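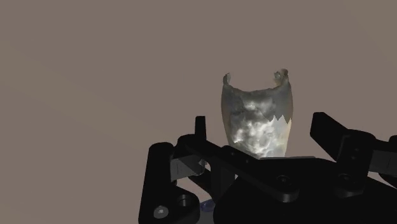

Section 3. Handling fragile and thin-walled parts

3.1 Before you start

Read this section even if you have already set up the gripper for ordinary parts. The rules for boxes and blocks don't carry over to shells, cups, or anything with a broken rim. They were written for parts that forgive you.

The Kurkora simulator is required for every new fragile part at the Rultville and Steinbach sites. It is a good tool for finding collisions. It is a poor tool for finding out what breaks. A clean run on the screen means the geometry did not collide under the settings you gave it, and you should write it down in those words. "Passed simulation" is not accepted on form 3335.

CAUTION: Do not copy a grip force from a simulated run to a real cell. The simulated wall is as strong as whoever typed in the number thought it was.

3.2 Setting up the part

1. Load the part model and check the wall thickness against a measured piece. If there is no measured piece, stop and get one. Supplier drawings are not a measurement.

2. Set the part upright on the support plate. Look along the plate from the side. The base of the part should sit flat, with no gap and no overlap.

3. Turn the view until you can see both fingers and the part together. Mechanism parts crossing in front of the base will hide the contact with the plate, so save a second view from the opposite side. One view is not evidence of anything.

4. Check the rim. On an uneven rim, find the highest prong and the lowest dip and enter both. The software offers to average them. Decline.

Note: The default collision shape is a smooth envelope around the whole part. For a ragged, open shell this fills in the hollow, and the planner will treat empty space as solid. Switch to the detailed shape. It runs slower. Plan for that instead of switching back.

3.3 Closing the fingers

5. Open both fingers fully and confirm clearance on each side separately. It is common for one finger to stand close to the part while the other is still well away from it. A gripper that closes evenly from that position will push the part sideways before it holds it.

6. Center the gripper on the part. Do not center the part on the gripper by nudging it with a finger. We know people do this. It is how the Cernodov cell lost a week in August.

7. Close at the lowest speed setting until first contact is reported on either side, then stop. If the second finger has not made contact, open, go back to step 6, and try again.

8. Place contact low on the wall, below any crack line or change in texture. Treat a visible marking as a crack until you have shown that it is only a surface pattern. Color and texture in a rendered model come from an image wrapped around the shape, and they tell you nothing about strength.

9. Increase force in the smallest step available. Hold at each step before adding more.

CAUTION: Never grip on a prong, hook, or any other piece standing above the main rim. Mark these as no-contact areas even if the planner never proposes them. Planners change between software versions.

3.4 Lifting

10. Lift straight up and pause as soon as the base clears the plate. Check for tilt.

11. Lower the part again without moving it sideways. A part that survives the lift can still be broken on the way down, and test plans tend to leave that half out.

12. Repeat with the part turned to a new position. A broken rim is not the same from any two sides, so a result from one position covers that position only.

3.5 What counts as approval

Two people sign, and the person who built the simulation may not be one of them. Britta Brandes keeps the list of approved signers for Steinbach, and Ovidiu Filip keeps it for Rultville. A simulated result lets you move on to a supervised trial at reduced speed. It does not replace the trial, the risk assessment, or the guarding on the cell.

You will be told by salespeople that the gripper "handles eggs." Ask which eggs, how many, and what was done with the broken ones. Until someone supplies that in writing, follow the steps in this section.

If a real part breaks during a trial:

- Stop the cell and lock it out before reaching in.
- Keep the fragments. Do not wipe the fingers until they have been inspected.
- Record the force setting, contact height, and part position on form 3763.
- Do not rerun the simulation with a weaker wall until it matches the break and then call it validated. Eckhard Pfeiffer rejects these on sight.

Last updated: 25 Jan 2022

Related sections
Section 2. Finger alignment and homing
Lockout before reaching into a cell
Filling in forms 3335 and 3763
Changes to the Kurkora collision settings

Manual editor: Tegan Ellery, Rultville | Corrections in writing, please | Back to top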